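Call for participants: bed-making and bed-covering tasks in furnished rooms

Reference: Pallbridge household textiles study, second intake
Contact: Vanderleia Lopes, participant office, Randgate

Pallbridge is recruiting adults to carry out bedroom tasks with bedding and protective covers. The study concerns how people spread, smooth and fold large sheets of material over a bed that stands close to a wall. Previous experience of housekeeping or care work is useful but not required.

Each participant attends 2 sessions of 55 minutes at the Randgate site. The rooms are furnished as ordinary bedrooms, with curtains, cushions and patterned bedding left in place. Tasks include laying a plastic cover over a made bed, taking it off and folding it, and changing the bedding underneath. Cushions at the head of the bed may be moved.
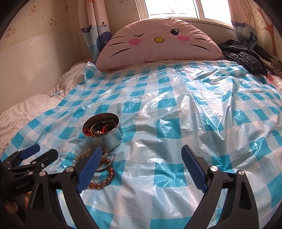
Checked plastic cover on a bed with striped bedding, cat-face cushion at the head.

Creases in the cover are recorded at the end of each task. Participants work at their own pace and may stop at any point. No instruction is given on folding method – left-handed and right-handed participants are both needed.

Requirements
Aged 18 or over
Able to kneel, bend and reach across a bed
No known allergy to household detergents
Own indoor shoes or clean socks

Payment is £40 per session, made by bank transfer after the second visit. Travel costs are refunded up to £26 in total on receipt of tickets.

To apply, send your name, height, preferred hand and available times to Vanderleia Lopes at the participant office. Applications open on January 27, 2025. Sessions run until the end of May. Questions about the tasks go to Aksel Bergmann, study lead.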